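Trusmont Two-Arm Floor Unit – Set-up and Care Guide
Section 6: Preparing the bin-bag task 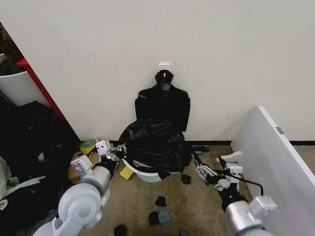

6.2 BEFORE EACH SESSION

This section is for the person who prepares the work area and checks the two grippers. Please read section 5 (Emergency stop) first, if you did not yet read it.

Tools: 2 mm hex key, dry cloth, soft brush, spare garbage bags, adhesive wall hook.

1. Press the emergency stop and wait until the status light is solid amber. Do not reach between the arms before this.

2. Fix the hook on a plain wall, above the baseboard. Press it firmly and leave it for one hour before you hang anything on it.

3. Twist the top of a flattened bag and loop it over the hook. The bag should hang down the wall, nearly to the floor, with its wide side to the robot.

4. Stand the bin on the floor in front of the hanging bag. The full bag may rise well above the rim, but both sides of it must be free for the grippers.

5. Put the small scraps on the carpet between the bin and the robot. Use dark and light colours, as dark plastic on beige carpet is easy for the camera to find but grey pieces are less so.

NOTE: Tape rolls, cardboard and a sponge can stay near the bin when you train with clutter. For the first calibration, take them away.

6.3 CHECKING THE GRIPPERS

1. With the emergency stop still pressed, wipe the grey fingers of each gripper with the dry cloth. Do not use alcohol on the white covers, it makes them dull.

2. Brush out the small cutouts in the side plates. Carpet fibre collects there.

3. Follow the black cable by hand from the right gripper back along the arm. It should make a loose arc. If it is tight, open the clip one turn with the hex key and give it more length.

4. Release the emergency stop, stand back, and run GRIP TEST from the Nerkari panel. The program opens and closes each gripper 20 times.

5. Write the result in the log. If the panel shows code 13, the fingers are not parallel – go to section 8.

CAUTION: Keep the fingertips off the carpet in the rest position. A finger which drags can catch a loop of carpet and overload the wrist.

6.4 SERVICE INTERVALS

Every 200 cycles: clean fingers and check cable.
Every 1000 cycles: replace the finger pads and repeat the calibration.

For replacement pads, write to Kam-wah Yang at the parts desk and give the serial number of the arm.

Revised Tuesday, September 30, 2025, by Yupin Boonchu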